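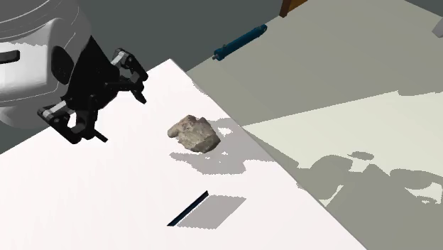 The letter said that Chanida Inthanon had been chosen as Screen Presence of the Year, and it was dated 09/03/2021, which gave her three weeks to be grateful. She read it standing up in the kitchen and then passed it to me, as I deal with her post. I have worked for her for eight years and I know what a real prize looks like. A real prize rings up first. I asked the people at Wuvora what the trophy was, and a cheerful young man told me it was inspired by nature. I pictured a rough rock on a white tabletop with something thin, dark and flat stood on its edge in front of it for the name, and I wasn't far out.

"Have we heard of Wuvora?" she said.

"No."

"Have they heard of me?"

I said they had spelt her surname correctly, so somebody had looked it up.

The letter was on thick paper. It spoke of her contribution to cinema, to hearts and to the wider community, and didn't name a single film. Overleaf, in smaller type, it explained that winners were asked to support the evening by taking a place at the top table. The place cost 725 pounds. A guest was extra. The trophy came with the compliments of Rolteck, who as far as I could discover made garage doors.

I thought that would be the end of it, and I had the letter halfway to the recycling when Damian Stöckli telephoned. Damian was her agent. He had a way of being delighted about things before he knew what they were.

"It's a very respected body," he said.

"Who respects it?"

"The industry."

"Which part?"

He said I was being difficult. He said Gautam had won it last year, and look at him now. I did look. Gautam had spent most of the year since in an advert for soup, playing the neighbour. I couldn't see that the two things were connected, but Damian plainly could, and it's hard to argue with a man who is already talking about dresses.

She went, of course. She hadn't worked since December and she was tired of me being right about everything. I went too, as the guest who was extra. 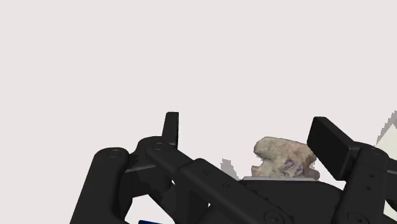 The hotel was out by the ring road. There were 81 winners. I know this because the programme listed every one of them, with photographs, and I had a long time to read it. Several categories had four or five winners each. Screen Presence of the Year had three, and one of those was a dentist who had been on breakfast television.

"Is it alphabetical?" Chanida whispered.

"I think it's by when they paid."

A woman called Fernine, just Fernine, read out the names. She had sung something once that I half remembered from a ferry. She told each winner that they were an inspiration, and after the first hour she started to leave out the "an". The sponsor's man gave a speech about openings. I suppose that was a joke about the doors, although he didn't smile and neither did anyone at his table.

When it was Chanida's turn she walked up very straight. I'll say that for her, she has never in her life crossed a room badly. Fernine handed over the wrong trophy, and there was some business with the dentist while they swapped. Then Chanida stood at the microphone and thanked her mother, and her first teacher, and a lighting man who had died, and for about a minute people put their forks down.

I don't know what to make of that. I have turned it over since and I still think the whole thing was a racket. I added up the tickets, the car, the dress and the photographs they sold us on the way out, and it came to 2455 pounds. I told her so on the drive home.

"Did you see the dentist crying?" she said.

I said he had probably seen the bill.

She laughed at that, a little, and then she asked me to put the light on in the back so she could see how they'd done her name.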